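Flinent Makers Help > Robots & Automation

Wrist camera cables on a two-arm bench build: big loop or tight to the arm?

Posted by sawdust_and_servos, 10 Mar 2020
Viewed 3,661 times

Hi all! I've been putting together a pair of small arms on a white bench in our shared workshop (panels on three sides, arms on the near edge) and I'm mostly thrilled with it. They pick up small stuff and put it in a container, that's the whole job. Batteries one time, makeup the next, whatever I can scrounge from home.

What's bugging me is the purple cable to each wrist. I left a fat loop in it so the wrist could turn all the way, and I've got a zip tie on the long white link. On the slow test moves it's great. When I run at full speed the picture from the right wrist drops out for a second, then comes back like nothing happened. The left one has done it too, but only twice since August.

My second gripe is glare. The bench is white, the container is shiny, and the light bounces right back into the wrist camera.

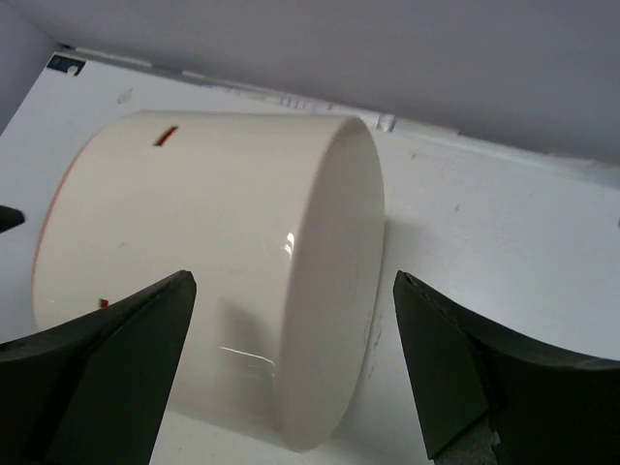
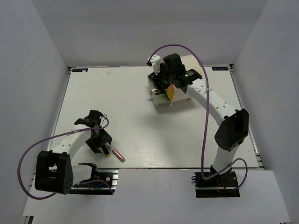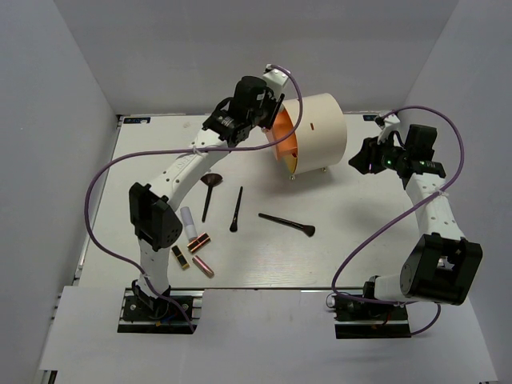 What I've tried so far

Swapped the two cables with each other. The dropout stayed on the right arm, so I don't think it's a bad cable. They're both Pelleck brand, bought together.

Moved the zip tie up toward the wrist. That was worse! The plug was getting tugged every time the wrist rolled, so I moved it back.

Slowed the whole thing down. It works, but then a single pick takes forever and I lose my patience (and my bench slot).

I was thinking of taking out the loops completely and running the cable flat along the links with more ties. Would that be dumb? And does anybody have a cheap fix for the shine? I'd like to keep the white top if I can - I already spent 2 evenings leveling it.

2 replies

looseleads

Don't take the loop out. The joint needs that slack and if you pull it flat you'll be bending the cable in the same spot over and over.

What I'd do is tie it in two places, one on the wrist housing right next to the plug and one where yours is now. The piece between them gets to flop around as much as it likes and the plug never feels it. Your trouble moving the tie up was probably that you only had the one, so all the slack ended up on the wrong side of it. Leave the ties loose enough that you can slide the cable with a fingernail. I cut mine way too tight on my first arm and crushed the shielding, and that gave me dropouts that looked just like yours.

Also check the socket. Turn the motors off, get the live picture up, and wiggle the plug. If it cuts out while the arm is sitting still, then routing isn't your problem and you can stop fooling with ties. I had a Fanetti camera board do this and reflowing the connector fixed it.

One more thing - if you do buy new cable, get the soft high-flex kind. My old ones were stiff as a coat hanger.

grimshaw_bench_32

for the glare just turn off auto exposure and bring it down till the white isn't blown out. took me a minute. I also rubbed my container with 600 grit and it came out nice and dull but obviously don't do that if it's a good one from your kitchen

no idea on the cables, mine are a mess too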